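4. Handling a comment dispute on a member's page

This section is for moderators of Gellby community pages. Read it together with section 3 (Roles and permissions). You need the Brumik moderation panel, version 46 or newer.

4.1 Before you start

Sign in with your moderator account, not with your personal one. If you use the personal account, your reply will be shown under your own name and it can not be changed later.

4.2 Hiding a post for review

1. Open the panel and choose Reports.
2. Select the report. The oldest report is always on top.
3. Read the whole thread, also the replies which are folded.
4. Press Hide for review. The post is now visible only to its author and to moderators.
5. Choose a reason from the list. If the post concerns a former partner, a child or another family member, choose Private matter.
6. Write a short note in the field Note to author. The limit is 400 characters.

Note: Hiding is not deleting. A hidden post keeps its comments and its reactions, and all of them come back if you press Restore.

Caution: Do not copy the offensive words into your note. The author receives the note by email, and emails are often forwarded.

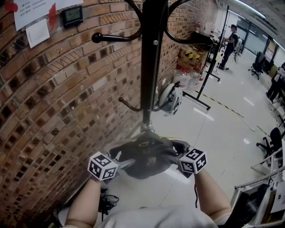
4.3 When the author refuses to remove the post

1. Send the standard message 338 from the Templates menu. Please do not edit the first paragraph.
2. Set the reminder to the next morning, 9 am.
3. If the author has not answered when the reminder comes, press Escalate. The case goes to the Purkport desk, where Bronwyn Gilchrist decides on it.
4. Lock the comments while you wait – the lock is under More, at the bottom of the menu.

Caution: An escalated case can not be taken back by the moderator. Check the name of the member twice.

4.4 Threads with many comments

Threads above 500 comments are loaded in parts. Press Load older until the button turns grey, otherwise Select all will mark only the part on your screen.

Note: In the column Status you may see the letters Na. They mean that the member closed the account before the report was opened. Such reports can be archived without a message.

For restoring a locked account, see section 5.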